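Getting the hum out of the shed supply

21st February

The mains hum in my shed recordings has bothered me since we moved to Drimcombe, and over the past fortnight I finally sat down and traced it properly. These are my notes, mainly so I don't repeat the same work in two years.

The setup is simple. A Lougher preamp feeds a Nendex interface by a balanced cable, and the interface runs to an old desktop by USB. Power comes from the house on a buried cable, 30 metres of it, ending in a small sub-board beside the door. Everything in the shed hangs off one double outlet and a power board.

Symptom: a steady tone at 100 Hz with a fair bit of harmonic content above it, audible in quiet passages and obvious on headphones. Mains here is 50 Hz, so a strong 100 Hz component suggested rectifier ripple before it suggested magnetic pickup. I ignored that and spent the first evening moving cables. I mention it as a warning to myself.

Baseline first. With the preamp gain at its usual setting and the input shorted, the noise floor sat at minus 62 dBFS. I had never measured it at the old house, so there was no earlier figure to compare it with. I now keep a text file.

The tests, in the order I should have done them:

Input shorted, preamp on, everything else in the shed switched off at the wall. Hum present.

Preamp unplugged, interface input terminated with a dummy plug. Hum gone. That cleared the interface, the USB cable and the desktop in one step.

Preamp run from a different supply of the same voltage and a higher current rating. Hum gone.

So the fault was in the preamp's plug pack, a linear type with a transformer, a bridge and one electrolytic capacitor. I opened the case after leaving it unplugged overnight. The capacitor was marked as a 2000 hour part, and the pack had been left switched on for most of its life. It measured well under half its rated value, and its series resistance was high enough that the meter took a while to settle on a reading. The top was flat with no sign of leakage, so a visual check would have passed it.

I did not repair the plug pack. It's a sealed mains device, I had to cut the case to get in, and I don't want a glued-up mains case lying under a bench. It has gone to e-waste. The replacement is a Cleva switching unit with the correct polarity, which I checked with a meter before plugging it in. Centre-negative barrel plugs are common on this sort of gear and the preamp has no reverse protection that I can find on the board.

Switching supplies bring their own problems. The Cleva puts a small amount of hash above the audio band, visible on a scope at the DC plug. A clip-on ferrite with three turns of the lead through it reduced this to a level I can't pick out from the scope's own noise. In the recordings I can't hear it with or without the ferrite, but I left the ferrite on.

With the new supply the 100 Hz tone is gone. A trace of 50 Hz remains, and its level changes when I rotate the preamp on the shelf, so that part is magnetic pickup from the desktop's power supply a short distance away. Moving the preamp to the far end of the shelf would fix it, at the cost of a longer cable run. I'll do that in June when the bench gets rebuilt.

One loose end is the earth at the sub-board. The sparky who did the install left a note of his readings inside the lid and they look fine, but I'd like them taken again before I add anything else to the circuit. That's licensed work and I'm not touching it.

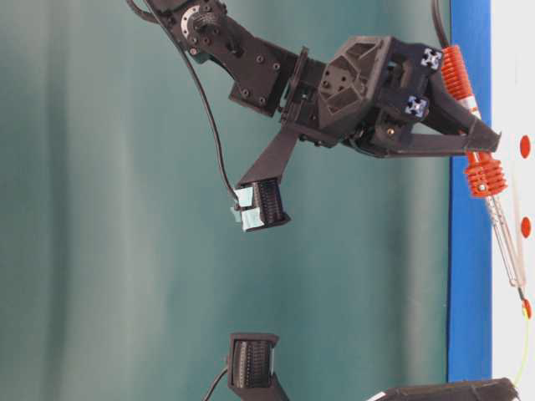 The other job for the winter is labelling the plug packs. I have a whole drawer of them, several with the same barrel plug and different voltages, and the only thing protecting the preamp at the moment is my memory. White paint marker on the case and a matching mark on the device should do it. Anything I can't match to a device goes in the next e-waste run.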